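Ticket 2000-14
Subject: Table top in meeting room — sticky finish, marks, things sliding off tray
Opened by: Naima Abou Zeid
Assigned to: Essam Belhaj
Category: Furniture / fittings
Priority: Low (changed to Medium, see below)
Status: Closed

Naima Abou Zeid wrote:
Hi, the new table in the meeting room upstairs, the Fornus one with the pale top. Surface feels tacky. Not everywhere, mostly the long side nearest the radiator. Paper sticks to it, left a sheet there over lunch and it peeled up with a noise. Also there's a dull ring where somebody had a mug. Is it meant to be like this? Old table never did it. Can somebody look before the parents' evening stuff goes on it.

Essam Belhaj wrote:
Will look. Questions first:
What has it been wiped with?
Was anything put on it in the first week?
Is the ring white or dark? White usually means damp in the finish, dark means it has gone into the wood.

Naima Abou Zeid wrote:
Wiped with the Rennie spray, the green one from the cupboard. Same as all the other tables. Ring is white. First week no idea, I was away.

Essam Belhaj wrote:
OK. Stop using Rennie on that table please. It's fine on the laminate ones downstairs but this top is oiled, not laminate. Will come up after 3.

Essam Belhaj wrote:
Been up. Notes so I don't forget:
- tacky patch confirmed, radiator side, about a forearm long. Rest of top feels OK, bit dry if anything
- fingernail leaves a line in the tacky bit, not in the rest. So it's residue or oil that hasn't cured
- white ring, one, faint
- legs fine, no wobble. One bolt loose underneath, tightened
- no damage to the edge
Tried plain warm water and a well wrung cloth on a small area. Came up a bit cleaner, still tacky. Left it to dry with the window open.

Hanne Gunnlaugsson wrote:
Adding myself as we use that room most afternoons. Can I ask for the small things to be sorted at the same time? The puzzle cube, the tray and the pens get moved to the windowsill every time someone wipes the table and then they go missing. Last lot of markers vanished completly. Also bottles. People leave water bottles on the bare wood and I bet that's your ring.

Essam Belhaj wrote:
Bottles would do it, yes. Condensation off the bottom. Cube etc can live on the tray, that's what I'd do. Is the tray OK on the wood? If it has rubber feet they can mark an oiled top.

Hanne Gunnlaugsson wrote:
No feet, flat underneath, I checked. Slides a bit if you knock it. Picture attached, cube and tray on the far-from-radiator side where the top is good. 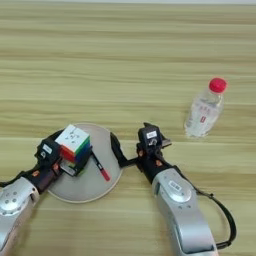
Attachment 1: table top with grey tray, cube, marker and water bottle

Essam Belhaj wrote:
Thanks, useful. Grain runs the long way, so any wiping or oiling goes left to right as you see it there, never in circles. Also see the bottle is standing off to the right of the tray. Coaster for that please, or stand it on the tray. I'll get some cork ones.

Marker — check the cap is on. Ink on oiled wood is a pain, needs sanding if it sits.

Hanne Gunnlaugsson wrote:
Noted. Will the coasters be cork or that felt stuff? Felt ones from last time went horrible.

Essam Belhaj wrote:
Cork.

Daryna Karpenko wrote:
Sorry to jump in, I look after orders. The table came from Gemico, not direct from Fornus. Delivery note is dated May and says "finish: hard wax oil, allow 14 days before wet cleaning". I don't think that ever got passed to anyone. It was stapled to the back of the invoice. Do you want me to ring Gemico about it?

Essam Belhaj wrote:
Yes please. Ask:
1. can we buy the same oil in a small tin
2. what takes off cleaner residue without stripping the finish
3. is a tacky patch near a heater something they've seen
Changing to Medium, I don't want people putting paperwork on it till done.

Daryna Karpenko wrote:
Rang. Spoke to a nice man there, he was in a rush.
1. yes, smallest tin is 26 pounds, delivery on top
2. he said their Terkano soap, diluted, wipe on, leave a minute, wipe off with clean water, dry straight away. NOT a scourer
3. yes. Says spray cleaner plus warmth makes a gummy layer. Not a fault, so not under warranty
Ordered the soap. Held off on the oil, wasn't sure you'd need it.

Essam Belhaj wrote:
Good, hold off. Soap first.

Essam Belhaj wrote:
Soap arrived. Did the tacky patch twice, with the grain, clean cloth each go. First cloth came away grey-ish yellow. Second one much less. Dried with a towel, window open, radiator off at the valve. Sign on table: DO NOT USE TILL MORNING.

Naima Abou Zeid wrote:
Somebody moved your sign and ate lunch there. Wasn't me! No crumbs at least. Patch feels nearly normal today, put a sheet of paper on it for an hour and it lifted fine.

Essam Belhaj wrote:
Great. Did it a third time anyway, thin. Ring is still there if you get your eye level with the top. Going to try a dab of oil from the workshop on it, not the Gemico one but same type. Tested under the table first, no colour change.

Essam Belhaj wrote:
Ring mostly gone. Left a slightly shinier spot, will dull down with use. Not chasing it further.

Left in room:
- cork coasters, in the drawer
- printed card, "soap and damp cloth only, along the grain, dry after"
- Rennie moved to the downstairs cupboard so it doesn't get grabbed by mistake

Nesma Salem wrote:
I do the evening clean. Card is good thank you but please put it on the wall not on the table, it got wet already. Also where is the soap kept? I only found the empty box.

Essam Belhaj wrote:
Soap is under the sink in the upstairs kitchen, left side, behind the bin bags. One capful to half a bucket. Card now taped inside the cupboard door, new copy, laminated this time.

Nesma Salem wrote:
Found it.

Hanne Gunnlaugsson wrote:
Tray still slides when knocked, can I put a bit of that grippy drawer liner under it?

Essam Belhaj wrote:
Rather you didn't, some of those liners react with the oil. Use a cloth napkin or a square of cork. Got an offcut in the workshop, will drop it by.

Essam Belhaj wrote:
Cork dropped off. Radiator valve back on low. Closing, August 2022. Reopen if the patch goes tacky again once the heating is on properly, and pls say what it was last wiped with.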